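3.2 Materials and winding

The cordage used in the winding trials was an orange mesh rope supplied by Gunico in a single batch, so that differences between lots would not enter the results. It was delivered in loose hanks and kept in an open tray at room temperature for 18 hours before use. Lengths were cut with a hot knife and the ends sealed, and each length was then gathered into a bundle by hand. Szabo prepared all of the bundles used in the first series and Domański those used in the second.

Mesh rope was chosen over laid rope for two reasons. It flattens under light pressure, which changes how much of it will sit in one layer, and it does not hold a twist from earlier handling. Both properties matter when rope is stored on a ridged surface, where a stiff cord tends to ride up over the ridges and leave gaps beneath it.
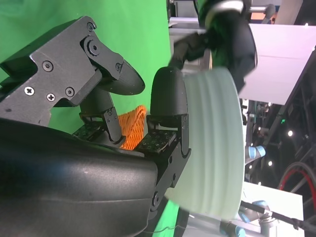
Figure 4. Orange mesh rope bundle and pale mint-green ridged spool.

The spool (Figure 4) has horizontal ridges across its surface. We used the same spool throughout and wiped it down between series. Earlier work at Zandivville used smooth drums, and Sveinbjörnsson's slip index was worked out for that case. We report the index unchanged for comparison, but it should be read with care here, as it takes no account of rope settling between ridges.

A trial was counted as complete when the whole length had been taken up and the free end tucked under the last turn. Trials in which the bundle snagged on itself were stopped, recorded as snagged and not repeated. Of 1,114 trials started, 900 were complete. The remainder are treated separately in Section 5, where they are grouped by the position of the first snag along the length.

Rope showing broken strands was withdrawn. This affected 6 lengths, all from the second series.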